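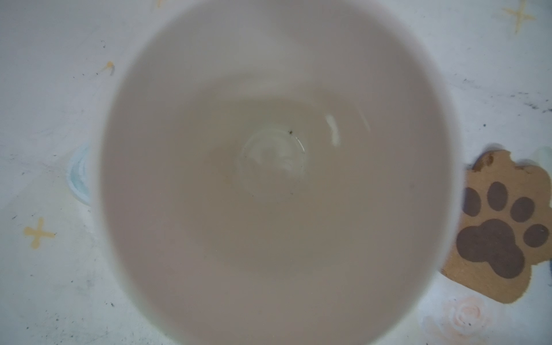 Mugs and coasters: care notes for the drinks table

Last updated: 2/18/26

Milky tea left in a white mug dries to a film at the base, where the wall meets the floor of the cup. Rinse before the film sets. If it has set, fill with hot water and a spoonful of baking soda, leave for 10 minutes, and wipe with a soft cloth. The red-lined mug and the black one get the same treatment - the stain is harder to see on dark glaze, so check by touch. 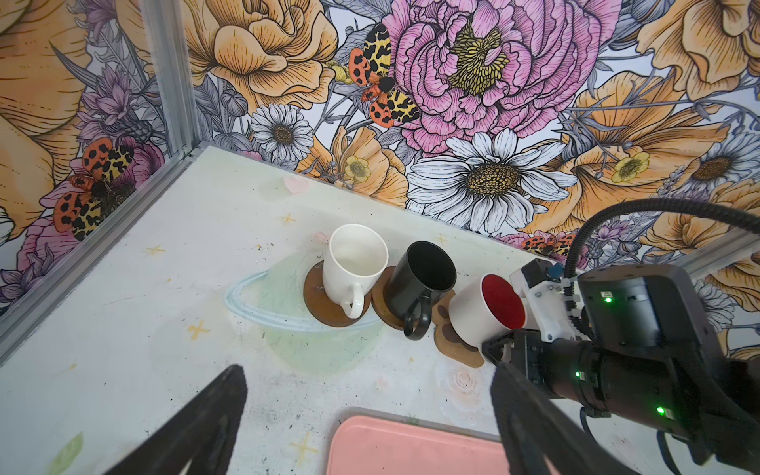 Cork is the most forgiving coaster material we have, but it holds moisture. Stand cork coasters on edge overnight and do not stack them damp. The paw-shaped one should be wiped only, never soaked.

Felt takes cold water and a drop of dish soap. Press it flat in a towel and do not wring. Wood needs a thin coat of mineral oil twice a year; the last coat went on in January.

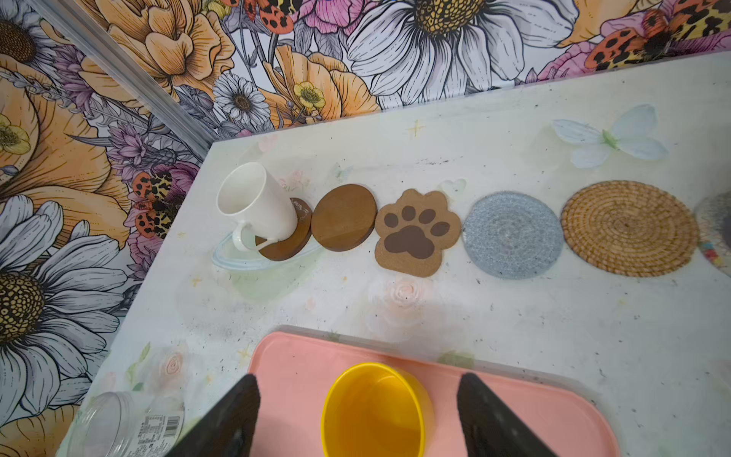

Woven rattan should be brushed along the coil with a dry toothbrush. Water gets into the core and the outer turns begin to lift. Keep one coaster to a mug and leave a gap between them - overlapping edges make a mug rock, and a full one will spill onto the printed tabletop. Blot spills there, do not rub.

Replacement coasters are kept in the Wasodeck drawer. Report chipped rims to Nam-gil Ryu.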